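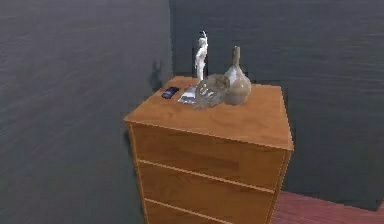

Murnilton, 21 Jun 2018

Ticket 506 - Lenik grasp planner, drawer-top scene
Status: open

Planner returns no valid grasp for the bowl-like object in simulation. It sits in front of the white figurine and overlaps the vase, and its body is semi-transparent. Same result on 11 seeds. The phone-like item plans fine.

Tried so far:
Rebuilt the collision mesh in Grorinex. No change.
Turned off transparency in the depth pass. Two seeds now give a grasp, but both clip the neck of the vase.
Rolled back to the March weights - worse.

Next: rerun the Căpraru clutter baseline with the colour channel dropped, then compare. The bare area at the front of the chest is still the place target. Please don't change the scene file until that's logged.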